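Reprendre la natation à quarante ans passés (et adorer ça)

13 avr. 2018

Bon, je l'avoue, j'avais un peu honte de mon maillot. Un vieux truc détendu qui datait de mes années de fac, ressorti en octobre du fond d'un tiroir parce que Soledad m'avait arraché la promesse de l'accompagner à la piscine « juste une fois ». Six mois plus tard, j'ai ma carte de 90 entrées, deux paires de lunettes et les cheveux qui sentent le chlore en permanence. Et je suis ravie !

Les premières séances, pourtant, quelle claque. Je partais beaucoup trop vite, je finissais ma longueur accrochée au bord comme une moule, et je regardais les habitués virer tranquillement en me demandant comment ils faisaient pour respirer. Mon record du premier soir : 200 mètres, pauses comprises (beaucoup de pauses). C'est Stavros Gashi, qui nage dans la ligne d'à côté depuis toujours, qui m'a donné le conseil que j'attendais sans le savoir : souffler dans l'eau, tout le temps, doucement, au lieu de bloquer. J'ai mis trois semaines à y arriver, et puis un soir c'est venu tout seul. J'en aurais crié de joie au milieu du bassin.

Depuis, je suis le petit programme de Slavica Vasić, notre maître-nageuse à la piscine d'Orero. Elle nous fait démarrer par 400 mètres souples, en alternant crawl et dos, puis six longueurs de jambes avec la planche (je déteste la planche, elle le sait, elle en rajoute), et on termine par des éducatifs. Mon préféré, c'est le rattrapé : une main attend devant que l'autre la rejoigne, on glisse, on s'allonge, et tout à coup on a l'impression d'être un poisson. Enfin, un gros poisson.

Côté corps, j'ai surtout gagné en sommeil. Les soirs de piscine, je me couche avec les bras tout mous et je m'endors avant d'avoir fini ma page.
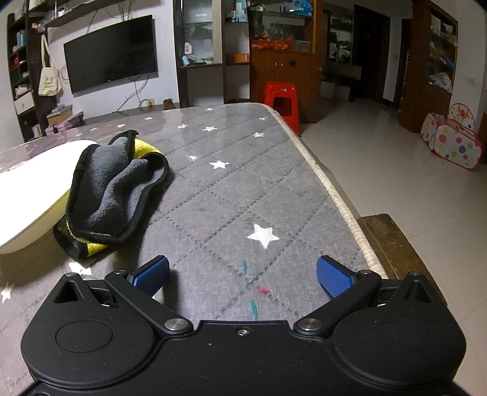

Et les épaules, alors ! Moi qui passe mes journées devant un écran, je ne me réveille plus avec la nuque en béton. J'ai ajouté quelques étirements le matin, un bras croisé devant la poitrine, puis les mains jointes dans le dos, et ça me suffit.

Prochaine étape : la traversée du lac de Gillberg, si j'apprivoise l'eau froide d'ici là. Soledad est déjà inscrite, elle m'a envoyé le lien quatre fois. Si certaines d'entre vous l'ont déjà faite, dites-moi tout en commentaire, surtout pour la combinaison : manches longues ou sans manches ?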